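Sorting a mixed table: where do you draw the line on toys?

pelletbox
We cleared out the playroom and a kitchen drawer in August and everything landed on the white table. I have 250 liters of bins to fill and no more. Do you sort by what a thing is or by who uses it? My play kitchen pieces keep ending up with real stuff and I'm tired of it. Some of what I'm dealing with:
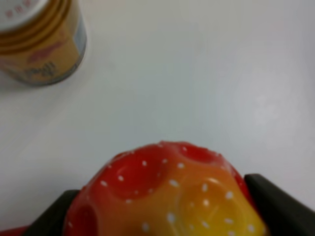
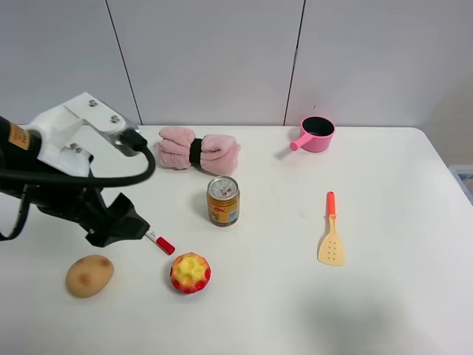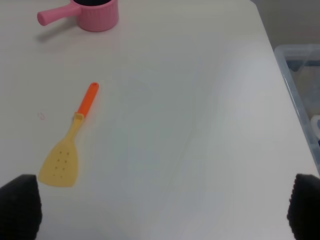
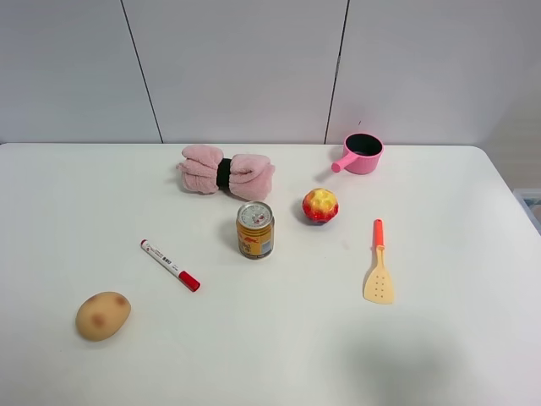
Re: Sorting a mixed table

harrow_lane
By who uses it. The toy potato and the cut apple go with the pink pot and the spatula, one bin, done. Marker goes to the desk. Can goes to the fridge or the recycling, I can't tell if it's been drunk.

Re: Sorting a mixed table

dunmore102
Disagree. One bin for all the play kitchen stuff turns into a dump bin inside a month. I split it in 2, food in one and cookware in the other. Mine are the shallow Mamel ones and they fit under a bench.

Re: Sorting a mixed table

harrow_lane
How old are your kids though? Ours was three when we tried that and the split lasted a day.

Re: Sorting a mixed table

dunmore102
Five and seven. Fair enough, younger than that I wouldn't bother.

Re: Sorting a mixed table

quietsink
What's the ball with the craters? The red and yellow one with white dots. If it's rubber keep it away from the towel, they pick up lint like mad and those dimples are a pain to clean. I use a toothbrush and dish soap.

Re: Sorting a mixed table

pelletbox
Rubber, yes. It was going in the outdoor crate anyway. The towel is a guest one, I keep it rolled with the band on so it doesn't come apart in the closet.

Re: Sorting a mixed table

quietsink
I'd fold it. A roll takes up more shelf than you'd think, and a tight band leaves a crease in anything fluffy.

Re: Sorting a mixed table

harrow_lane
Rolled is fine if the shelf is deep. We have a Huvham cabinet and rolled wins.

Re: Sorting a mixed table

pelletbox
Going with two bins for the play kitchen and I'll see how long it holds. Still folding versus rolling on the towel. The marker is already back on the desk.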